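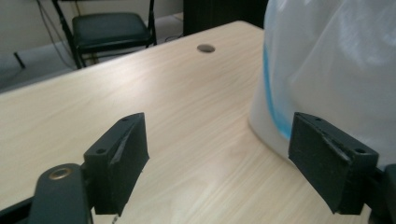
Vaccine storage notes, 23/06/2025

Tags: Lab notebook, Cold chain, Stability

Pulled the logger data for the Javura lot this morning. 198 vials in the lower cabinet, all between 2 and 8 °C over the weekend except for one short rise to 8.4 on Saturday night. The door log shows an opening at the same time, so I have put it down as a handling excursion and left the lot on hold until Dikatix replies. Their reference is 1777.

Potency samples go out on Wednesday. Use the Lostis shipper for these – the older one failed its last hold test at 30 hours.

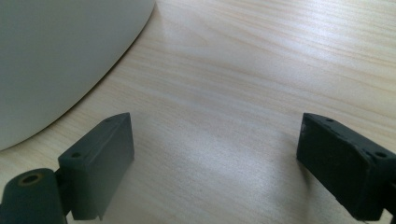

Label adhesion is still open. Two labels from the November print run lifted at the corner after thawing, both on the small vials. I want to repeat the test with the new stock, laying the labels out first on a pale surface with a fine grain like the wood tabletop, to see if the clear border is easy enough to find with gloves on. If it isn't, we ask for a printed edge.

Freezer 883 is due for defrost. Move the retained doses to the backup first and sign both sheets.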